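Halta (video game)

Halta is a turn-based puzzle game developed by the two-person studio Drulex. It was released for desktop computers in April 2019, after 11 months of open testing. The player moves freight through a network of canal locks, using a fixed supply of water for each level.

Development
The game began as a test level for Stirkel, the studio's own level editor. Designer Ghazal Shahbazi wrote the lock rules first, and programmer Heikki Ahonen added the undo system later - a feature that required most of the save code to be replaced.
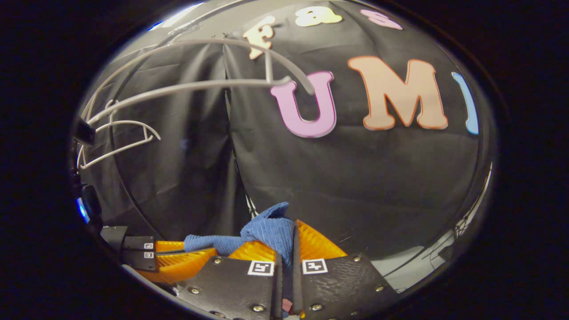
The first public build had 40 levels. The release version has 60, grouped into 6 regions, and each region adds one new type of gate. Saved games from the test builds are not compatible with the release version.

Reception
Players praised the level design but objected to the lack of a hint system. Critics of the final region pointed to its length and to the small number of checkpoints.

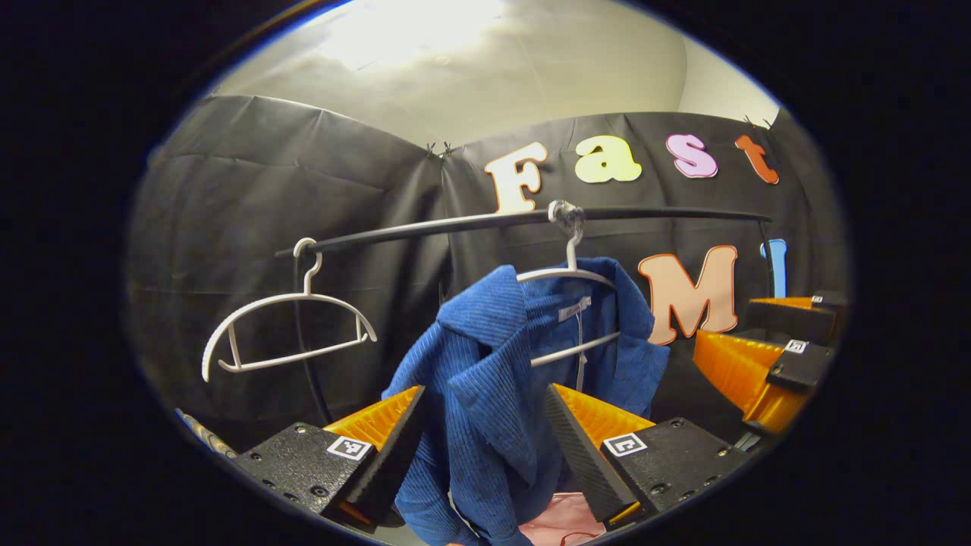 Setareh Ghorbani wrote that the last region "asks for patience more than planning," and that a single wrong gate could cost the player the whole level. A later patch added checkpoints to the longer levels and fixed a fault that reset the water counter after an undo.

See also
Stirkel (level editor)
Tehrani (video game)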